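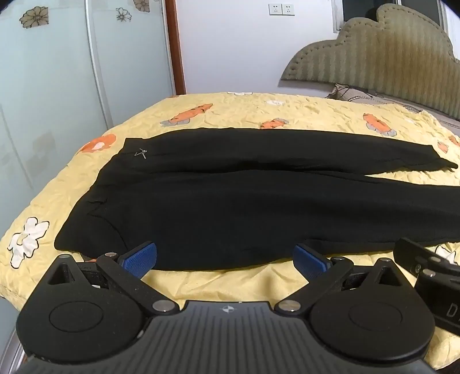 What does the Plesholm Fold kit include?
Two hand-held grippers, a charging dock, a carry case, and access to the Plesholm Fold clip set, a collection of garment-handling recordings made in people's homes with the same model of gripper.

This README covers the clip set and gives short notes on the kit, version 3. It was written by Lâm Nông, with corrections from Chaltu Sisay. Neither of us works for Plesholm. We bought one kit at list price and have been using it since January to train a folding policy for a fixed two-arm bench.

Contents

clips/ – one folder per recording, video plus finger opening and pose
labels/ – garment type, surface, start state, end state
splits/ – train and test lists, plain text
tools/ – loader, viewer and the pose checker
CHANGES – read this if you are coming from version 2

Size

The set has 856 recordings from 17 homes. Trousers and long-sleeved shirts make up most of it. Towels are in a separate download and are not covered here. The full download is large, so the loader can pull one garment type at a time:

python tools/fetch.py --garment trousers

How the recordings are made

A person holds one gripper in each hand and folds a garment on whatever surface they would normally use, usually a bed or a table. Each gripper has its own camera looking out over the fingers. The operator starts with the garment laid down, presses the trigger once, folds, and presses again. There is no script beyond the garment type and the number of folds. Surfaces are left as they are, so expect patterned quilts, wrinkles and soft mattresses. We think this is the best part of the set. Our earlier data came from a gray table and the policy fell apart on anything with flowers on it.

Labels

garment: trousers, shirt_long, shirt_short, skirt, other
surface: bed, table, sofa, floor
start: flat, spread, bunched
end: folded, partial, dropped

"Spread" means laid out but with the legs or sleeves apart or at an angle. "Flat" is used only when the edges line up. Version 2 mixed these two up, and old label files should not be merged with new ones.

Using the kit yourself

The grippers are comfortable for short sessions. After more than 65 folds in a row, Chaltu's wrists were sore and she switched to working in blocks with breaks. The fingers open wide enough for a doubled trouser leg. Thin synthetic fabric can slip when you pinch only the hem, and a deeper grip solved it for us.

Pairing took a few tries the first time. Turn on the left gripper, wait for the tone, then turn on the right. If both are started together they sometimes claim the same channel, and the log will show two left hands. The pose checker catches this:

python tools/check_pose.py clips/your_folder

Run it before you leave the room. We lost an afternoon of shirts at the Jitthorpe apartment by checking the next morning.

Calibration holds well between sessions if the case is not dropped. Plesholm's guide says to recalibrate weekly. We do it when the two poses disagree at the start position, and so far that has been less often.

Known problems

Dark garments. Depth from the cameras is weak on black cloth. Fold lines between two dark layers may be hard to find, and some automatic masks join both legs into one piece. Check masks by hand for anything labeled black.

Soft beds. Pose is measured relative to the start point, with no model of the mattress. Height drifts when the operator leans on it.

Second gripper in view. The other hand's gripper often enters the image. The masks in version 3 cover most of it but miss thin parts of the fingers.

Motion blur. Fast flips are blurred. We drop them from training with the --max-blur option and keep them in the test list.

Compared with the Cao rig

We had the Cao rig on loan before this. It tracks better and its software is easier to install, but it needs a base station and a clear wall, and that ruled out most bedrooms we tried. If you only record in a lab, look at the Cao first. For homes we would buy the Plesholm again.

Price and support

We paid $2,000 for the kit, including a year of updates to the clip set. Email support answered within a day on the pairing fault and slower on a question about replacement finger pads. Spare pads are sold through Arkberg and arrived in the wrong size once.

Terms

The clips may be used for research and for internal product work. They may not be passed on or posted in full. Short excerpts in papers and talks are fine with credit to Plesholm. The scripts in tools/ that carry our names are free to reuse. Bug reports on those go to Lâm; label corrections go to Chaltu, with the folder name in the subject line.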